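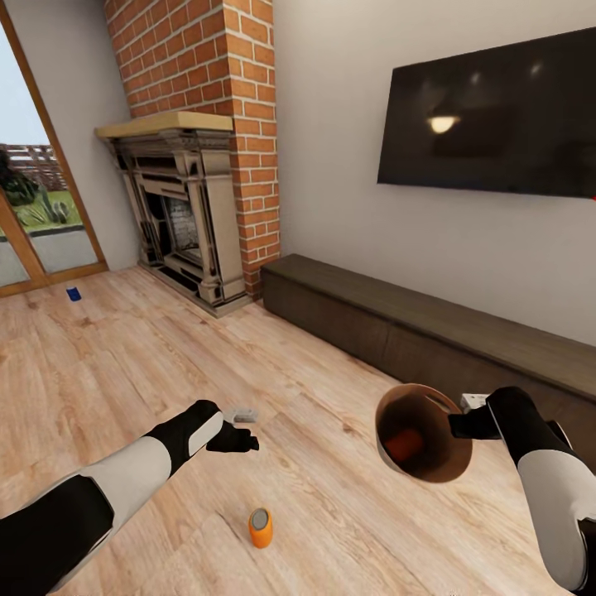
Does a high success rate in simulation show that a tidying planner understands where things are?

Only in part. A planner can reach a high rate by reading object positions straight from the simulator, and the rate alone will not tell you that it did.

Home Methods Results Data Contact

4.2 What the success rate leaves out

We ran the Plernus planner over 1264 simulated episodes of the can-clearing task. Each episode asks a two-armed robot to put every drinks can on the living room floor into a waste bin. An episode ends when the scoring script finds all cans inside the bin volume, or when the step limit of 800 is reached. Earlier reports on Plernus give a single figure for this task, and we had trouble working out what had been measured.

Our first doubt concerns the state estimate. In its default setup the planner receives can positions from the simulator at every step, including cans that no camera could see. Switching this off is a one-line change in the config file, but the manual does not mention it. With the switch off, the planner must rely on its own detector, and its behaviour changes. It slows near the bin and sometimes plans a second grasp for a can it has already dropped in. Kovalchuk and Pasichnyk noticed the same habit in the older Brernex stack and blamed the detector. We are less sure. The detector often reports the can inside the bin correctly, and the task list simply fails to strike it off.

Figure 3. A view from the can-clearing task in the simulated living room. A red can-like object lies in the shadowed part of the bin. An orange can stands close to the arms and a dark-blue one is far off near the glass door.

Figure 3 shows why distance matters. The near can takes up plenty of pixels and is easy to find. The far one is small, and a detector tuned on close-range views will tend to miss it. If it is missed, the planner declares the room clear, stops early and logs a short episode. The published timing charts count short episodes in the planner's favour, whether or not the floor was cleared. We think this is a plain error in the scoring and have left such episodes out of our timing results.

Our second doubt is about the bin. Contact between the gripper and the rim is modelled with a soft penalty, and the arm can press into the edge at no cost to the score. We raised the stiffness to 700 in the simulator's own units and re-ran the task with 8 random seeds. Plans that had looked smooth now stalled at the rim. Ochoa has argued that the stiffer setting is unfair to a planner that was never tuned for it. It may be. The softer setting was never checked against a real bin either, and we see no grounds for treating it as neutral.

We did not test other rooms, other bins or lighting changes. Lemaire's replanning module was also left out, as the version we were given would not build against the current Perncombe tools. Readers should take the results in the next section as applying to this room and this task only.

Contact: Solomiia Kovalchuk, Lytvynenko Lab | Copyright the authors | Back to top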